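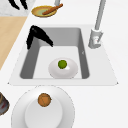 vellotside_vera
My sister and I have been arguing over dishwashing since she moved in, and I need strangers to settle it. She says you fill the sink, wash everything in it, then rinse. I say you wash under a running tap like a civilized person. Either way it starts with a white bowl sitting in the bottom of a sink, and in our place it can sit there until Saturday. Our water bill says 1494 gallons for the month. Two people.

Wouters
Sister wins. Fill the sink. My grandmother raised a family on one basin of suds and she'd have had your tap turned off at the street.

golnar_h
Disagree. By the fourth plate you're washing in soup. I run the tap, but only to rinse.

Wouters
Scrape the plates first? Radical, I know.

prulumance
Get a dishwasher. Mine takes 90 minutes and has never once brought up its grandmother.

vellotside_vera
Rental. The landlord thinks a working light in the hall is an amenity.

golnar_h
Then two tubs, one soapy, one clean. About five bucks. You both get to be a little bit wrong.

Wouters
Still says the sister won.

vellotside_vera
Showed her the thread. She read your posts out loud, Wouters. Twice. Buying the tubs tomorrow.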